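How to test whether a robot arm can wipe a whiteboard

Wiping a whiteboard is a good first chore for a small arm. The surface is flat, the materials cost very little, and the result can be checked by eye. It also shows how far machines still are from doing such jobs unattended. The method below is the one used at the Kneath workshop for its bench comparisons. It assumes a single arm with a two-finger gripper and a wrist camera, already calibrated.

What you need

A whiteboard with a metal rim, laid flat and clamped at two corners.
One dry-wipe marker with a cap.
A felt eraser block no wider than your gripper opens.
A cloth and board cleaner for resetting between runs.

Step 1. Prepare the board

Do not start with a spotless board. Boards in offices and on shop floors carry old residue, and a policy tuned on clean white will treat every fleck as a fault. Wipe it once, dry, and leave what remains. Then draw one line by hand with the marker, well away from the rim. Vary the shape between runs. Straight ruled lines give better scores than hand-drawn ones and should not be mixed with them.

Step 2. Set out the marker

Lay the marker on the board at an angle, uncapped, with the cap beside it. An eraser cannot pass over a marker, so the arm has to pick it up or go around it. Either is acceptable, but decide which before you begin and record it.

Step 3. Check the wrist view

Bring the gripper down over the open part of the board and look at the camera feed before running anything. 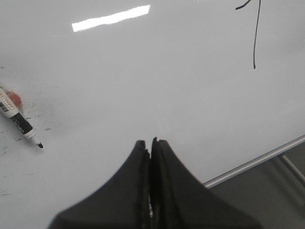

Wrist view at the start position, marker to the left and drawn line at upper right.

Glare is the main thing to look for. An overhead light on a gloss surface gives a hard-edged white patch in which ink cannot be detected. If the patch falls across the line, move the board or the lamp. Lowering the exposure helps less than you might expect, as thin strokes fade with it.

Check also that the rim is visible on at least one side. The controller needs it to know where the board stops.

Step 4. Run the task

Carry out 18 runs. Allow the arm one attempt at each stage: clear the marker, fetch the eraser, wipe, return the eraser. Stop a run if the wrist force passes your limit. Do not nudge anything by hand.

Step 5. Score it

Score each stage separately. A single pass or fail for the whole chore hides where the trouble is. In our December series with the Linden controller, 17 runs cleared the marker and 14 wiped the line completely. None replaced the cap on the marker. Capping needs two hands or a fixture, and we have left it out of the score for now.

Common faults

Line thinned but not removed: contact force too low, or the eraser is held at a tilt.
Arm wipes old residue repeatedly: detection threshold too low.
Gripper closes above the barrel: depth error over the gloss surface. Teach the board height by touch instead.

Can it do the job yet?

On a prepared board, mostly. On a wall-mounted board with magnets and a note saying "leave this", no. Eleri Sayce ran the same test at Pimstead with the board upright and got markedly worse results at the eraser stage. A person still does the work faster and puts the cap back on.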